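Tamsin Donnelly and Jörg Lindemann
July

3.2 What the kitchen bin tells us

Packaging turned out to be the liveliest part of our household waste study! We asked 192 households in Burkerow to keep a food diary for 12 weeks, and the 1287 entries they sent back are a joy to read. People wrote about soup, birthdays, failed bread and (again and again) the bag inside the bag. Peel and wrappers often share one bin (Figure 4a), and shopping is often wrapped more than once, with plastic and paper side by side (Figure 4b).
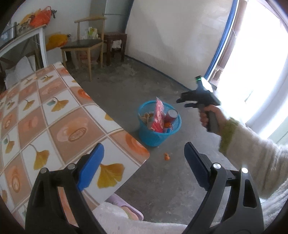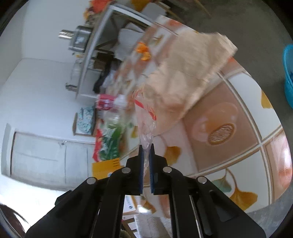
Figure 4. (a) Mixed waste in a blue basket; (b) groceries with a clear plastic bag and a beige paper bag.

3.3 Sorting at source

We then gave 25 of the households a second, lidded tub for peelings. Their diaries grew longer straight away, and several began to name the vegetables they had wasted, a level of detail we had never dared ask for.

Related items
Zoubi and Brunton: Leftovers and the weekly shop
Zürcher: Keeping a food diary with children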